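Galley Two-Arm Bench Cell
Set-up and Care Guide
Section 6: Table set-up and grip check

Do this section after the arms have been homed (Section 5) and before any recorded or unattended run. Repeat it whenever a hand has been taken off, a wrist camera has been bumped or the mat has been replaced.

You will need the green mat, a clean lint-free cloth, the hex keys from the Sperling kit and at least one bottle of the kind the cell will be handling. Use a real bottle with its label on. A bare test block will pass the check and tell you very little about how the fingers sit on a curved, printed surface.

6.1 Laying the mat

1. Press PAUSE on the Clolix panel and wait for both arms to settle.

2. Wipe the tabletop. Grit under the mat lifts it enough to upset the height reading.

3. Lay the mat with its long side parallel to the robot base. The front edge must be 700 mm from the base plate, measured at both corners.

4. Press the mat flat from the centre outward. If a corner curls, reverse-roll the mat overnight. Do not tape over the top surface.

Note: Plastic film may be left over part of the table to catch drips. Keep it out of the area where items are picked up, and smooth down any loose flap that the fingers could catch.

6.2 Checking the hands and wrists

5. Open both hands fully from the panel. Each finger should move freely through its whole travel, without a click or a pause.

6. Check the bolts on the finger linkages. Tighten any loose one by hand with the short end of the key, then give it a quarter turn. Do not use a power driver.

7. Look along each ribbed sleeve for splits. A sleeve that has slipped off its collar can be pushed back on. Replace a split one.

8. Clean the camera lenses with the dry cloth. Make sure each camera cable has enough slack for the wrist to turn both ways.

Caution: Detergent leaves a film on the finger pads that you may not notice until items begin to slip. Wipe the pads with a damp cloth, then a dry one. Never spray cleaner directly on a hand.

6.3 Grip check

9. Lay the bottle on its side on the mat with the cap tightened. Choose GRIP CHECK, then SIDE, and select one arm. Watch the hand close, and keep the camera views open on the panel while it does.

Gripping an orange bottle: the head camera view, followed by two wrist camera views. 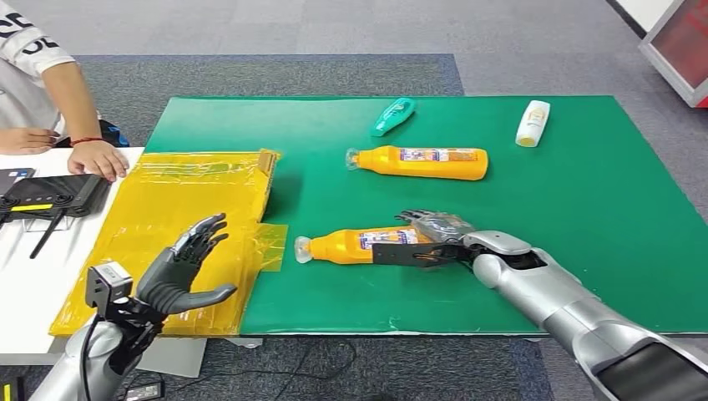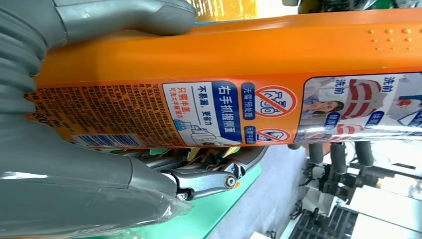
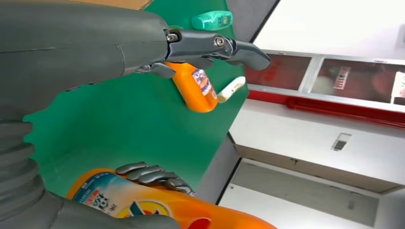
10. Let the hand hold for 6 seconds. The force bar on the panel should rise once and stay level. A bar that keeps creeping up means the bottle wall is giving way. Lower the grip setting by one step and start again.

11. Choose LIFT. The arm raises the bottle slightly and holds it there. A small tilt toward the heavy end is normal for a part-full bottle. If it keeps turning in the fingers, set it down and move the grip point closer to the middle of the label.

12. Choose RETURN. The hand should open clear of the bottle without dragging it.

13. Repeat steps 9 to 12 with the other arm, then save the result to Savus under the serial number of the cell.

Caution: Keep your hands off the mat while an arm is moving. If an item rolls, press PAUSE before you reach for it.

6.4 If the check fails

Bottle is pushed away before the fingers close: the mat is probably out of position. Measure it again as in step 3.

Fingers close above or below the bottle: run the height reading from the panel with the mat clear.

Label tears or wrinkles: inspect the finger pads for hardened edges. Pads are sold in sets of 2 and should be changed together.

Camera view freezes when the wrist turns: reseat the plug at the camera end first, then the one at the base.

6.5 Regular care

Change the finger pads every 1000 grips or when the surface looks shiny. The grip counter is on the second page of the Clolix panel. Reset it after each change and write the reading in the cell log.

Guide revised 24 Mar 2026.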